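Have you ever opened a new game or toy and found more packing than toy? There is a reason for each piece, and you can learn a lot by looking at them one at a time.

## Clear plastic

Clear plastic lets you see what is inside before you open it. A shallow tray also has raised sides, so a card laid in it can't slide out when the tray is moved. The sides keep the corners of the card from getting bent, too. If you tip a tray slowly, you can look at the card from an angle and see if it is sitting flat.
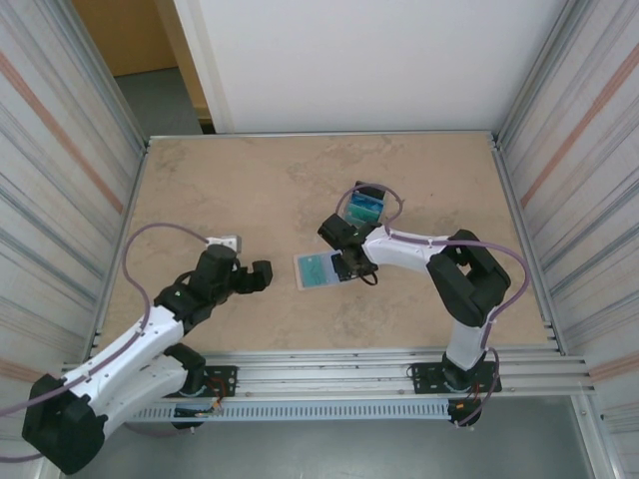
## Cardboard

Cardboard is made from paper. The kind used for big boxes has a wavy layer glued between two flat ones. The waves hold air, and that makes the board stiff but light.

A flat piece of cardboard makes a good base for something thin. Many pieces have a tab, a small part that sticks out. On some packs you fold the tab - on others you push it into a slot to hold things shut.
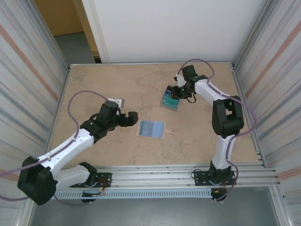
Plastic and cardboard should be kept apart when you are done with them. Cardboard can be soaked, mashed and made into new paper. Plastic has to be melted, and not every town can take every kind.

## Try it

Pendo Rotich's class does this every December. Lay a playing card on a piece of cardboard and draw around it. Add a tab on one side, then ask a grown-up to help you cut it out.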